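Notebook, toy workshop, December
Table 2, entry 88

Started at 8 in the morning with the number puzzle, because the corrected tiles from Bruneck were already on the shelf. Purpose for the day: check how the tiles sit in the board, decide about the paint, and see if the busy box can go in the same set or must be sold separately.

Number puzzle, sample 803. Last time I wrote that the tiles were too tight in the corners. The new ones are sanded a little more on the long side and I can lift them with two fingers without using a nail. The 10 is still the difficult one. It goes in well if you keep it flat, but if one side enters first it stops halfway and you must take it out again. I tried it with the board turned and it was the same, so the fault is in the tile and not in the opening. I marked the back with pencil.

The order of the rows we discussed for a long time in the autumn, and I am still glad that we kept the pictures above the big numerals and the dots below. A child who cannot read the numeral can go down to the dots and count with the finger. Chae wanted the dots on the back side of the tiles, which would save one row of wood, but then the child must turn every tile and the game becomes slow.

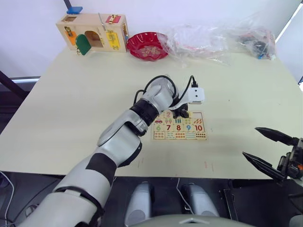

The thin red border I would like to keep also. In the cost sheet it is a separate step and Zostell asks again if we need it. My opinion is yes. On a pale table the light wood gets lost, and with the red line you find the edge of the board at once. I will write this in the answer to them, together with the order number (2287), so that it is not removed by mistake.

Colors of the numerals: the green 6 is good. The two reds next to each other, 7 and 8, I find less good. When they are both out of the board I took the wrong one two times, and I am an adult. Suggestion: make the 8 green or blue in the next print. To be decided with the others.

Busy box. The doors are more interesting than I expected, I opened and closed them much longer than the test needed. The green arched door moves freely and stays open by itself. The small latch on the orange panel is stiff for weak hands. I put one drop of oil and will look again tomorrow, but oil is not a solution for a toy, so we should ask for a softer latch. The hasp on the yellow panel is fine. I felt along the metal parts with a cotton cloth to find sharp points, and the cloth did not catch.

Same set or separate? I think separate. The box is for learning to open things and the puzzle is for numbers, and the ages do not match so well. Also the carton would be very large. If somebody has a different opinion, please write it under this entry.

Red bowl with the wavy rim: we use it for loose tiles during the tests. It is shallow, so the tiles can be seen and do not make a pile. Please do not take it to the kitchen again.

Still open
– new 10 from Bruneck, ask for 4 pieces and not only one
– answer to Zostell about the border
– Brilteo varnish: smell test after one night in the closed drawer
– softer latch for the orange panel
– pencil marks to be cleaned from the samples before they go back

Stopped at 4 in the afternoon. Board and tiles are on the upper shelf, the 10 is in the envelope beside them.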